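Grundden Choir is looking for singers

We are a mixed choir in Skulberg and we search two tenors and one alto for our summer programme. You do not need to read music very well, but you should be able to hold your part when your neighbour sings another one. We have members from 18 to 85 years old.

Rehearsals are in the evening and take two hours, with a short pause for tea. The fee is 5 euros per month – students pay nothing. Most songs are in English, and there is one long piece in Latin.

Please write to Roos Stevens before 5/15/21 and tell us which voice you sing. There is a small audition, one song of your own choice.

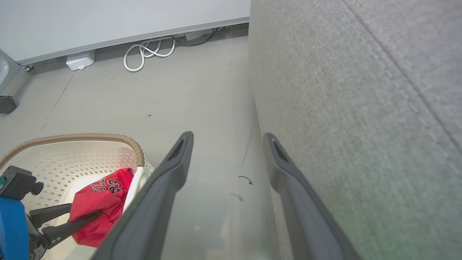 Hakim Tarigan asks if a baritone may also apply, as he can reach most of the tenor notes when he is well warmed up.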